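Relatório intermédio de progresso: Sala de estar partilhada, edifício Mösli
Apresentado por Vevia à Fundação Dernard
6 de fevereiro de 2024

Imprimir | Enviar por e-mail

Prezados Senhores,

com este relatório queremos informar sobre o estado dos trabalhos na sala de estar do edifício Mösli, que são financiados pela vossa fundação desde junho. O texto segue a mesma ordem do pedido original: mobiliário, superfícies, mesa de acolhimento, despesas e próximos passos.

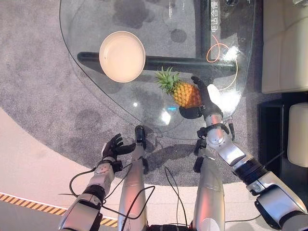
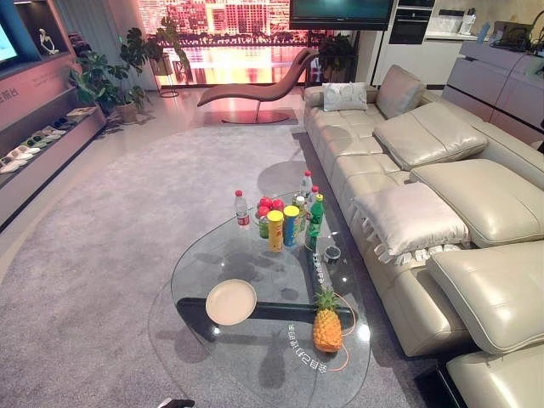 A sala com o sofá e a mesa de vidro.
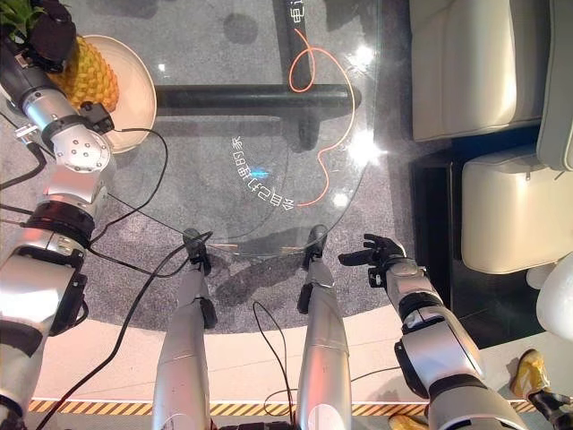
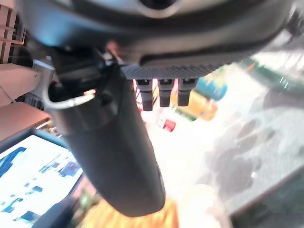 1. Mobiliário

O sofá de canto, de cor creme, ficou na posição prevista no plano, em diagonal, com a mesa à sua frente. Tínhamos também estudado a posição paralela à parede, mas nesse caso a passagem para o corredor ficava demasiado estreita, e desistimos dela. A chaise longue castanha encontra-se ao fundo da sala. Algumas pessoas preferem este lugar para ler, e por isso pedimos à empresa Nonitz uma proposta para um candeeiro de pé. A proposta ainda não chegou.

As almofadas são por agora as que já tínhamos. No pedido estava previsto comprar capas novas, todas iguais. Depois de conversar com os utilizadores da sala, sugerimos adiar esta compra, porque a mistura actual agrada a quase toda a gente e o dinheiro pode servir melhor para o tapete.

2. Tapete e pavimento

O tapete cinzento claro cobre a maior parte do chão. Foi a despesa mais discutida de todo o projecto. Um tapete claro suja-se depressa, isto sabemos, mas o pavimento liso por baixo reflecte muito a luz do tecto e a sala parecia antes um átrio de hotel. Fizemos duas limpezas profundas desde a instalação, ambas por uma firma externa. A segunda foi mais cara do que a primeira, pelo motivo de uma mancha de café perto do sofá. Pedimos agora um contrato anual, com preço fixo.

3. Mesa de vidro

A mesa tem tampo de vidro transparente e base preta. Mantivemos a inscrição em caracteres chineses no vidro, em que se lê "令自己开心的事", ou seja, mais ou menos, "coisas que nos fazem felizes". Houve uma pergunta da vossa parte, se a inscrição devia ser traduzida para português. A nossa opinião é que não é necessário; quem deseja saber o significado pergunta, e assim começa uma conversa.

O vidro mostra todas as marcas de dedos e precisa de ser limpo todos os dias. Experimentámos dois produtos e ficámos com o mais simples, sem perfume, porque na mesa se come.

4. Mesa de acolhimento

Esta parte do projecto corre melhor do que esperávamos. A ideia é que quem entra na sala encontra sempre alguma coisa para beber e para comer: água, maçãs, batatas fritas em lata, uma ou outra bebida doce. A fruta maior, como o ananás, põe-se inteira e com um prato ao lado, e é cortada na copa quando há pessoas suficientes. No início cortávamos de manhã, e à tarde já ninguém queria.

No período deste relatório realizámos 29 tardes de acolhimento. O consumo de fruta aumentou e o das bebidas com açúcar ficou igual. Gostaríamos de reduzir estas últimas, mas sem as proibir. Começámos a colocar as garrafas de água do lado por onde as pessoas chegam, e vamos observar se isto muda alguma coisa.

5. Despesas

Até à data foram gastos 2.773 euros da verba para equipamento e consumíveis. O valor está abaixo do previsto, porque as capas das almofadas e o candeeiro ainda não foram comprados. As facturas seguem em anexo separado, por ordem de data. Falta o recibo da segunda limpeza do tapete, que já foi pedido outra vez.

6. Próximos passos

Até ao fim do período queremos decidir sobre o candeeiro, assinar o contrato de limpeza e comprar um tabuleiro com rebordo para as garrafas, que hoje ficam directamente sobre o vidro. Pedimos também a vossa autorização para transferir a verba das capas para a manutenção do tapete. Uma resposta por escrito é suficiente.

Ficamos à disposição para qualquer esclarecimento e agradecemos a confiança.

Com os melhores cumprimentos,
A equipa da Vevia

Comentários (3)

leitora_do_2.º_andar
Por favor não mudem as almofadas! A das franjas é a minha preferida.

Visitante
Para o vidro, água com um pouco de vinagre e um pano de microfibra. Uso em casa há anos.

Visitante
E quando chega o candeeiro? No inverno não se consegue ler ao fundo da sala depois das cinco.

Contacto: secretariado da Vevia, edifício Mösli | © Vevia | Voltar ao topo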